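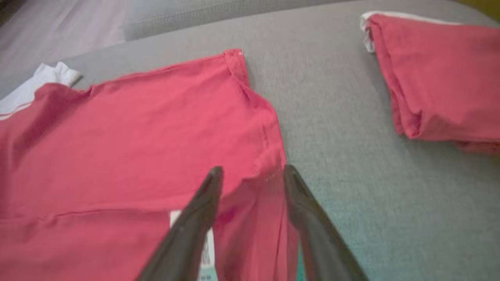 Why does a detonation wave travel at one particular speed and keep to it?

Because the burned gas right behind the reaction zone is moving away from the front at exactly the local speed of sound. Any disturbance from further back can't catch up with the front to push it or slow it down, so the wave settles at that speed and stays there.

Okay, so that's the question I get every year, usually in week two, and I've put it first this time. These notes go with the session on 4th June. Bring them with you, I'm not printing more.

We start with the shock on its own. Cold gas comes in, gets squeezed very fast, and heats up. No chemistry yet. Write down conservation of mass, momentum and energy across the jump and you get the curve we drew last time. If your curve bends the wrong way, check the sign on the pressure term (I did this myself on the board in December and Hicham Amrani had to stop me).

Now let the gas burn. The heat released gives you a second curve, sitting above the first one. Draw a straight line from the starting point. Too shallow and it misses the second curve completely, steeper and it cuts it twice. Somewhere in between it just touches, and that touching point is our steady wave. Please draw this by hand at least once! It sinks in so much better than plotting it.

For the worked problem, use the mixture on sheet 26. You should get a wave speed of 2361 meters per second, and the pressure right behind the shock comes out at about 28 times the starting pressure. Keep the shock pressure and the pressure at the end of the reaction zone separate -- they are different numbers and people mix them up on the exam all the time.

What I'm skipping: real fronts aren't flat. They have cells, little diamond patterns you can record on a sooted foil, and the simple one-dimensional picture says nothing about them. Gonçalo Mendes will cover that in his half of the course, so save those questions for him.

Reading: Marchal, chapter on reacting flows, up to page 43. The Draltska notes are fine too but they flip the direction of the velocity axis, so watch out.

Homework is problems one to four. Problem three is long -- start early.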